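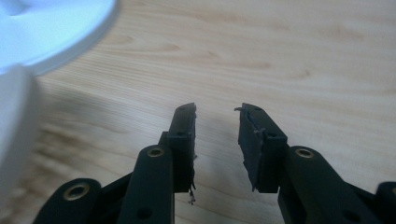
Chez Gurka, côté tables

Je rentre de la journée portes ouvertes de Gurka et j'ai encore de la sciure dans les chaussures (et dans le sac, et dans l'écharpe, je ne sais pas comment). J'y allais pour les tables, clairement. Ça fait des mois que je cherche un plateau en bois clair pour le séjour, et sur catalogue tout se ressemble !

On commence par le hangar de séchage, un peu long à mon goût, avec un exposé sur l'humidité dont j'ai retenu la moitié. Ensuite on passe au ponçage, et là j'aurais pu rester tout l'après-midi. On nous a fait toucher des chutes à chaque étape, les yeux fermés, en nous demandant de deviner laquelle était la dernière. Je me suis trompée deux fois sur 3, alors que la dame à côté de moi les a toutes trouvées, bravo à elle.

Les tables terminées

La salle d'exposition est au fond, après le petit escalier. Quatre modèles cette année, et mon préféré reste la Plisia : un grand plateau clair, tout simple, avec des angles à peine adoucis. J'ai posé les deux mains à plat dessus comme une gamine. La Tsao est plus sombre, très belle aussi, mais chez moi elle mangerait toute la lumière, le séjour donne au nord.

Côté prix, la Plisia en petite taille est à 388 euros si on la prend sans les pieds, en plateau seul. C'est tentant, j'ai deux tréteaux à la cave qui n'attendent que ça. La grande version complète de la Tsao grimpe à 2 268 euros, et là j'ai reposé l'étiquette tout doucement.

Question entretien, j'ai demandé pour les ronds de verre, mon grand drame. Réponse de l'atelier : une huile deux fois par an, un chiffon doux, et surtout pas d'éponge qui gratte. Ils vendent la leur à l'accueil, la Naltside, qui sent assez fort l'orange. J'en ai pris un bidon pour mon vieux bureau, je verrai bien ce que ça donne.

Pour y aller

Le parking est minuscule, mieux vaut se garer en bas près de l'arrêt de bus et monter à pied. La visite est gratuite mais il faut s'inscrire, les groupes partent toutes les heures jusqu'à 16 h. Prévoyez un pull, le hangar est glacial même en mai. Et mesurez votre pièce avant de partir ! Moi j'avais oublié, donc la Plisia attendra que je retrouve mon mètre.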